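Notebook, February, sourdough starter comparison, continued
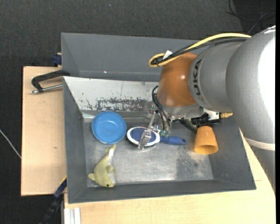

Bench view: white dish, gray tray.

9:40 am. Fed all four jars, same flour, same tap water left out overnight. Jar names are still Zedach, Jutlow, Sosa and Vonari, written on masking tape, in my handwriting, so good luck to anyone else. I did suggest A through D at the start and was outvoted.

Where we left off: Zedach had doubled in 5 hours and smelled like green apple. Jutlow had done nothing whatsoever and smelled like wet cardboard. Sosa rose nicely and then fell over before lunch. Vonari is the rye one and behaves like cement with opinions.

Changes for this round:
Feeding ratio goes from 1:1:1 to 1:2:2 for everyone.
Rubber bands moved to the outside of the jar at the fill line. Last time one of them was inside. I have no further comment on that.
Proofing cabinet set at 78 F. The dial thermometer says 78, the probe says 74. Going with the probe.

11:15 am. Zedach up by a third. Sosa slightly domed. Jutlow has one bubble. I drew a circle round it on the glass with a grease pencil so we can see if it gets a friend.

1:30 pm. Zedach doubled, a bit ahead of last time even with more food in it, which makes me suspect the cabinet was running cold all through the first round. If so, the whole first page of numbers is junk. I've put a pencil line down the margin there. Please don't erase anything, just don't quote it either.

Vonari cracked across the top. Rye does this. Rise is hard to read on it because the surface is so lumpy, so I'm going by the side of the jar and taking the lowest point. Whoever did it before took the highest point. That accounts for the famous "triple."

2:50 pm. Float test. Zedach floats. Sosa floats, then thinks better of it. Jutlow sinks like a coin. Did not bother with Vonari, rye sinks even when it's in great shape, and I'd only have to write a paragraph explaining it.

pH strips: Zedach and Sosa come out the same color as far as I can tell under these lights. The strips go up in whole steps and we are trying to see a difference smaller than that. There's a pH meter in the drawer but the storage solution dried out some time in the last administration. Soaking the probe overnight, low hopes.

4:20 pm. Sosa collapsed again, right on schedule. My guess is it's simply the hungriest of the lot and wants feeding twice a day. Will try 1:3:3 on half of it and keep the other half as is. That makes jar number five. We have no more masking tape.

Baked nothing today. The 17 minute mix from last month was too long for this flour and I'd like to try 13 before wasting another bag.

To do:
Order strips with finer steps
Calibrate the cabinet, or at least apologize to it
Find out where the bench scale went
Wipe down the shelf under Vonari
Give Jutlow two more days, then pancakes

5:05 pm. Jutlow: two bubbles.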